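Gray Case and Pull-Tab Cans, Natanwood Workroom

Photos and notes by Orysia Symonenko. Posted November 29, 2020.

The gray case came to us from Prasov with the Jeon order and has served as a shelf, a doorstop and a height gauge. For this set it stands on the dark marble surface in the small bay. Fedir Zhuravel wanted a reference for the stone as well, so the veining is covered in the notes.

Surface

Dark brown marble pattern, fine tan lines with heavier white streaks. It shows dust quickly. Wipe along the long veins and check from a low angle. Lukian Hladun keeps the cleaning sheet, now at 15 entries. 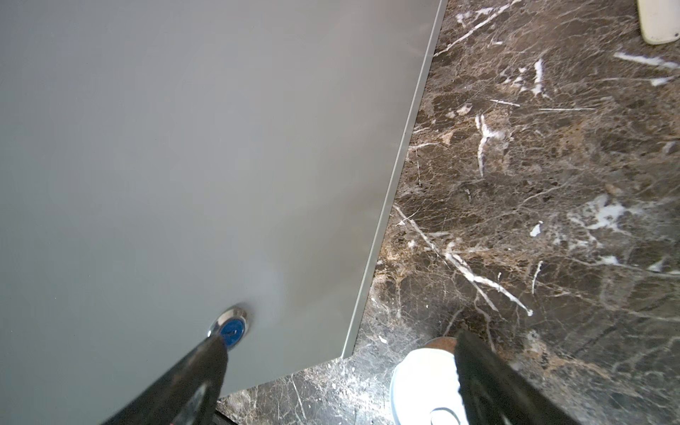
The button gets the most questions. Round, chrome ring, blue center. Taras Zhuravel measured its travel at 2 mm on our case. A firm, straight press is enough; pressing at an angle makes it stick, and we have replaced one for that reason. The switch lead inside is 174 mm long, which leaves little slack when the panel comes off. Unplug the lead first.

Enclosure

The walls are papered in a ring print, beige and tan on cream. Saron Hadgu picked the paper in June from the Plolthorpe sample book, page 19. Corner posts are black and the cross rails are silver aluminum. The brackets were retightened after the first week, and the back rail has stayed level from then on.

Cans are grouped toward the rear of the case top. Keep the vent slots on the long side clear when adding more. Labels vary by flavor and we do not sort by color. 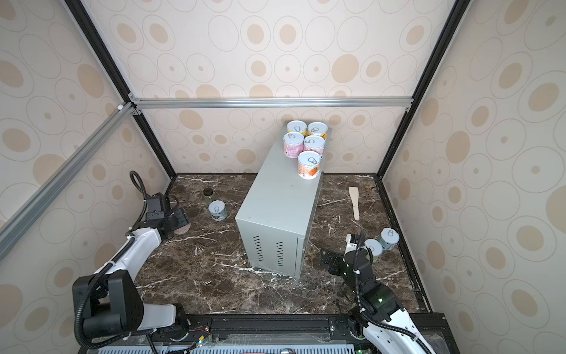
Five pull-tab cans on the gray case, with a small dark-lidded jar and a short white can on the marble to its left.

Next set: the same bay with the shelf boards in.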